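Keeping the stone yard open in Drestbridge

12 February 2023
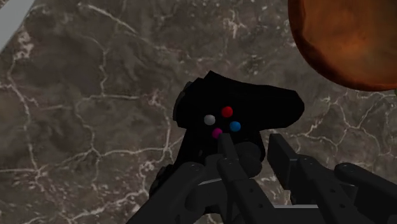 The owner of Drestbridge's last stone yard started there at 16, sweeping the saw shed. She bought the business from her boss when he retired and has run it ever since, with one apprentice and a part-time driver.

Most of the work is kitchens. A typical job starts with a visit to measure up, and she still does every measure herself.

"People ring and give me numbers off a house plan," she said. "I don't cut from a plan. Walls move. I had a place out at Jislow where the back wall was out by 3 centimetres from one end to the other, and the house was only five years old."

She keeps marble, granite and some limestone. Marble is what customers ask for first, and she spends a fair bit of time going through what it's like to live with.

"Lemon juice will mark it. Wine will mark it. You can seal it and you should, but the sealer gives you time to grab a cloth and that's all. If a mark is going to bother you every morning, get granite. I'd sooner lose the sale than get the phone call."

Customers are asked to come in and choose their own slab. Veining varies a lot, even in stone from the same quarry, and a sample the size of a coaster doesn't show much. She lays out the template on the slab in chalk so the customer can see which part will end up beside the sink and which part goes to offcuts.

The offcuts used to go to landfill. In January she began selling them from a rack by the gate, priced by size, and they have gone to people making hearths, garden steps and pastry boards. One man took a whole trailer load for a path.

"I should have done it years ago. I was paying to have it taken away."

Dust is the part of the trade she is strictest about. All cutting is done wet, and the apprentice has a lung check every year. When she started, the shed was dry and the masks were paper.

"My old boss had a cough you could hear from the road. We thought that was just what stonemasons sounded like."

The lease on the yard has 3 years left. The land behind it has been sold for housing, and she expects complaints about noise once people move in. She has priced a new shed on the Jislow side of town, with better walls and a proper water recycling pit, and is waiting on a second quote.

"I'd like to stay where I am. The trucks know the corner and the customers know the gate. But I'm not going to argue with neighbours about a saw at seven in the morning."

The yard is open to the public in the mornings and by appointment after lunch.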